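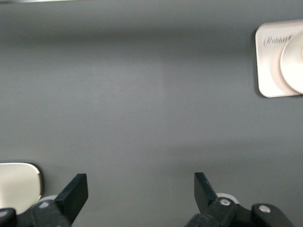 Norwood Guest House: Frequently Asked Questions

Please read through these before you ring or email. Most of what we get asked is covered.

What time can I check in?

Rooms are ready from 3 pm. If you arrive earlier you can leave your bags in the hall cupboard, which is locked, and come back later. The desk closes at 9 pm. If you will be later than that, let us know by noon on the day and we will send you the code for the side door.

What time is check-out?

10.30 am. We can sometimes let you stay in the room until noon if it isn't booked that night. Ask the evening before. There is no charge for this.

How many rooms do you have?

There are 17 rooms on three floors. The four on the ground floor have no steps to them from the car park. The others are reached by stairs only. We do not have a lift.

Is breakfast included?

Yes, if you book with us directly. Some booking sites sell a room-only rate, so check your confirmation. Breakfast is served from 7.30 to 9.30 am in the front room. There is a cooked plate, cereals, fruit, toast and yoghurt. If you are leaving before 7.30 we can put together a packed breakfast, but we need to know by 6 pm the day before.

Can you cater for allergies and special diets?

Usually. We keep gluten-free bread and oat milk in at all times. Anything else, tell us when you book. Our kitchen is small and handles nuts, so we can't promise that any dish is completely free of them.

Do you serve evening meals?

No. The Camargo, on the corner by the chemist, does food until 9 pm and is a two-minute walk. It gets full in summer and you should book. The chip shop past the bus stop is open later. You are welcome to bring a takeaway back and eat it in the front room, where there are plates and cutlery in the sideboard. Please don't eat hot food in the bedrooms.

What is in the rooms?

All rooms have a shower room, a television, a kettle with tea and coffee, a hairdryer and an iron on request. Towels are provided, including one spare per person. Double rooms have a standard double bed unless the listing says king size. Two rooms have a bath as well as a shower, numbers 6 and 11, and these go early. 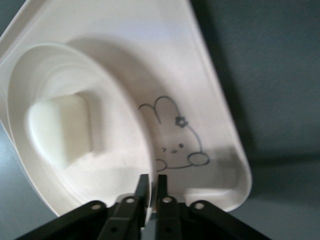
White tray with a round, stepped recess.

Is there wifi?

Yes, free throughout the building. The password is on the card by the door of your room. The signal is weaker on the top floor at the back. If you need to work or make video calls, ask for a room at the front.

Is it noisy?

The front rooms look on to the main road, which is busy from 7 am and quiet by mid-evening. The back rooms look over gardens. Light sleepers should ask for the back, bearing in mind what we say about the wifi. We ask all guests to keep noise down after 10.30 pm.

Can I park?

The car park holds nine cars and we can't reserve spaces. If it is full, street parking is free after 6 pm. At other times use the long-stay car park at Jeditska Road, five minutes on foot. Vans and trailers will not fit through our gate.

How do I get to you without a car?

Take the 268 bus from outside the railway station and get off at Norwood Green. The journey takes about 17 minutes. We are across the road from the stop. Taxis wait at the station until the last train.

Do you take children?

Yes. We have two travel cots, free of charge, and can put a folding bed in the larger rooms for a child under 12. Bring your own cot bedding if you prefer it. There are two high chairs at breakfast.

Do you take dogs?

One well-behaved dog per room, in ground-floor rooms only, for a small nightly charge. Dogs must not be left alone in the room and are not allowed in the front room during breakfast. Assistance dogs are welcome everywhere and there is no charge for them.

Can I smoke or vape?

Not inside the building. There is a covered bench in the back garden.

How far is the Grostirness path?

The start is a mile and a half away, at the end of the lane behind the church. The full walk takes most of a day. The middle section is often muddy from October onwards and you will want proper boots. Wet things can go in the drying room next to the side door. Please take boots off before going upstairs.

What is your cancellation policy?

For direct bookings you can cancel free of charge up to 4 days before arrival. After that we charge for the first night. If you booked through a website, their terms apply and you will need to cancel with them. We can't do it for you.

When do I pay?

We take card details when you book and payment when you arrive. We accept all the main debit cards and most credit cards. We don't take cheques.

I have left something behind. What should I do?

Email us with your room number and the dates you stayed. We keep lost property for three months. We will post things back if you cover the postage.

Who do I contact about group bookings?

Valentina Sosa deals with all bookings of four rooms or more. Ring the main number between 10 am and 4 pm and ask for her, or put "group" in the subject line of your email.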